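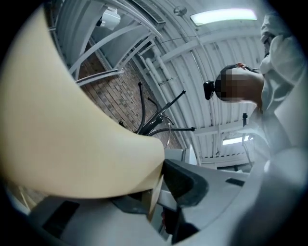
The hand-held gripper, pointing up at the arched ceiling.

We now have a first result from the Miltell work. Tudur James and I recorded 296 demonstrations with the hand-held gripper and trained two policies – one on everything, one with 62 recordings taken out. Those were the ones where the camera spent a long stretch looking away from the task.

The smaller set did better. It failed 2 trials where the full set failed 14, on the same number of attempts. Sioned Parri thinks the gap will shrink with more training, and she may be right. I'll run it again in June with the longer schedule.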